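In Praise of the Plain White Room
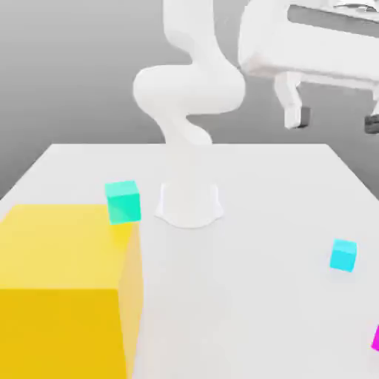
White on white, with a grey backdrop.

I love a room with hardly any colour in it, and I'll defend it against every feature wall in Nosness! When we painted our flat last December I went through 114 paint chips and came home with the plainest white in the shop. Friends were horrified (one offered me her leftover teal). But oh, the mornings. At 7 am the light comes in sideways and the walls go peach, then lemon, then a soft blue by dinner, and I get all of it for the price of two tins. A bowl of mandarins looks like a party. Even my scruffy green armchair has become the star of the place. So leave one room bare this summer, even just the hallway, and watch what the sun does with it.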